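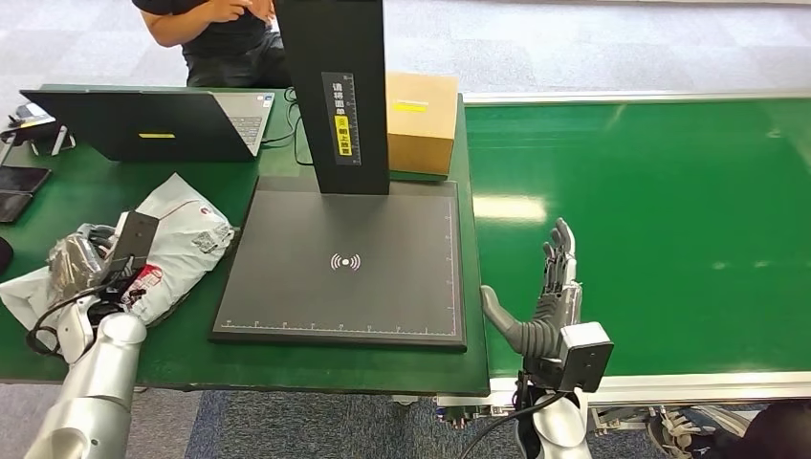 28 Feb 2025

Last day of the month, so the shelf sheets had to go in before lunch. I got to the bench early and did them standing up. The total for February came to 1179 parcels, which is better than January but January had the stock move in it, so I don't put much weight on that.

The new layout is holding up. The scanning platform is in the middle of the green table now and the belt goes off to the right, so a parcel goes from the platform to the belt without anyone having to walk around with it. I was against the change when it came up because I liked having the belt behind me. I've come around. My back is better at the end of the day than it was in the old room, and I don't bump my hip on the corner of the rail any more.

The scale along the edge of the platform is what I use most. I used to keep a tape measure in my apron pocket and it was never there when I wanted it. Now I push the box up against the column at the back, read along the front, read the right side, read the height off the column, and write all of it on the slip. The column is taller than anything we get from Grestis, so I haven't had to guess a height yet. The Bristar cartons are another matter. They are wide and they hang over the side, and for those I still go and find the tape.

There is one tan box I keep coming back to. It is closed and it has the little yellow sticker near the top, and it has been standing behind the column on the right. Yellow is supposed to mean "ask before sending." I asked on the phone yesterday and asked again this morning, and I was told both times that Disent would call back. They haven't. I don't want to open it and I don't want to put it on the belt, so it stays put for now. I wrote it on the sheet under "held" so there is a record of it.

The left side of the table is the part I'm not happy with. Everything that has no home goes there. The laptop has to be there for the slips, fine. But then there are the phone and the other phone or tablet, and cables, and that crumpled white mailer with the red printing, and something in clear plastic wrap next to it. I cleared that side on my first day back after the cold and it filled up again in no time. I think the fix is a tray with a lip, something shallow, so the devices have a place and the table is kept for parcels. I looked at trays on my break. The wire ones are cheap but a cable would go right through them. I'd like a plain plastic one, long enough for both devices side by side.

The cable that curls over the left front of the table needs a clip. I caught my sleeve on it twice today. I have a bag of stick-on clips at home from when I did the TV wall and I'll bring in a few if I remember. Writing it here so I remember.

Mailer bags in general are slow. A box sits where you put it. A bag slumps, and the label ends up on a fold, and then the scan doesn't take and you have to flatten it with your hand and try again. I had a run of 9 of them in the Cao order, one after another, and it took longer than all the boxes before it. What worked best was to press the air out first, lay the bag label up, and pull the two corners away from each other before doing anything else. I'm going to do it that way from the start next time. It would help if the label went on the middle of the bag, but that is decided at the other end and I have no say in it.

I wiped down the belt after lunch. It shows everything. With the overhead lights on it you can see every bit of tape glue and every scuff, and the shine makes it look wet even when it's dry. Warm water with a drop of dish soap did as well as the spray we were given, and it doesn't leave the streaks. The aluminum rail just needed a dry cloth. I didn't get underneath. The carpet down there holds on to paper dust and those thin strips that come off the back of the labels, and the vacuum was at the other end of the building.

Supplies. Packing tape is fine, over 5 rolls left. Small yellow stickers are nearly gone, and I've asked for another sheet of them, and for a different color if there is one, because people have started using yellow for everything. The laptop has one on its lid and I couldn't say what it's for. I left it where it was. Void fill is low. The Grestis boxes come in with a lot of brown paper inside and I've been keeping the good pieces in a bag under my coat, so we can get through the first part of next week on that.

Ate at my desk, the leftover rice and the end of the roast carrots. Too cold to sit outside. The heating in the packing room went off at some point in the afternoon and came back on by itself.

The Disent call came when I was already putting my coat on - they want the box held until they send a new label, and they couldn't tell me when that would be. So it stays. I moved the slip for it to the top of the pile.

Walked home the long way to get bread and stamps. Shoes are about done, the left one lets water in at the toe. I looked in the window of the place on the corner but they were closing up. Laundry is in the machine now. I still have to write back about the weekend and find those cable clips, which I think are in the drawer with the batteries.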